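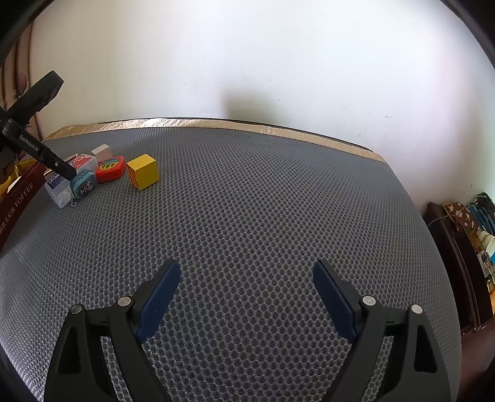
Gripper-mounted camera view, both fingers open over the mesh mat, with the item cluster at upper left.

Gripper Evaluation Diary, Osbridge Laboratory
March 10, 2025

The laboratory resumed its comparison of the Vorkover and Bucur finger sets today. Both sets were run with the same camera and the same controller settings, in accordance with the plan agreed at the start of the program. The small items were again placed together on the mesh mat: the yellow block, the red case, the white block, the teal tin with its ball chain, and the translucent container.

Each set was scheduled for 100 grasps. The Vorkover fingers completed 95 without a drop. Most of the failures involved the teal tin, whose rounded edge tends to turn between the pads when the approach is not level. The Bucur fingers were stopped early after 2 faults on the controller, both reported as loss of position while closing. The log entry is number 561, and the settings in force at the time have been saved with it.

Camera exposure was left on automatic for the morning and fixed after lunch. The fixed setting gave steadier color on the yellow block. It made the label on the container harder to read, and the operators have asked for a second setting to be tried before any choice is recorded. The black fingers also affect the automatic setting when they close near the lens.

The Flosholm controller has not been tested. Its cable arrived with the wrong connector and a replacement is on order. If it is delivered in time, the full series will be repeated with that unit before the June review.

Pads wiped down at close of work. Bucur set to be checked for play at the joints tomorrow, then rerun from the first grasp.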